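Troltance comparison

The Troltance comparison was a bench and household trial of hand-held parallel gripper tools, run at Clirkcombe under Min-kyu Baek and Na-rae Yang. It set two finger designs, the Brosel and the Shim, against each other on the handling of cloth. The work began in December and produced 2,533 recorded grasps, of which 1,154 were made outside the laboratory.

Design

Both tools are opened and closed by the operator's hand and carry a wrist camera facing the fingertips. The Brosel finger is a solid molded bar. The Shim finger has an open frame and a textured pad, and it bends around the object under load. Pads were replaced after every 10 sessions.

Si-woo Min wrote the controller settings used when the same fingers were later mounted on an arm. The arm closed at a fixed speed, while hand-held closing speed was left to the operator.

Method

Bench grasps used single cotton squares laid on a flat board. Household grasps used whatever bedding and clothing the room contained — folded, heaped or hanging. Each operator worked through 6 tasks, among them lifting the top garment from a stack and pulling a sheet corner straight. A grasp counted as failed if the cloth slipped before it had been raised clear of the surface. 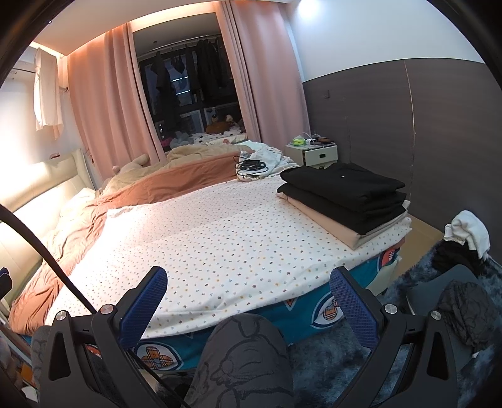

Bedroom with folded and crumpled textiles, seen from a hand-held gripper with its blue textured pads apart.

Results

On the bench the two designs performed almost equally. In homes the Shim finger dropped fewer thin fabrics, but it often picked up two layers of a folded stack when one was wanted. Hwa-young Ha attributed the double picks to pad width. Dark garments lying on other dark garments gave the camera-based layer estimate the most trouble with either finger.

A narrower Shim pad was made afterward by I-seul Yook. It was tested only on the arm.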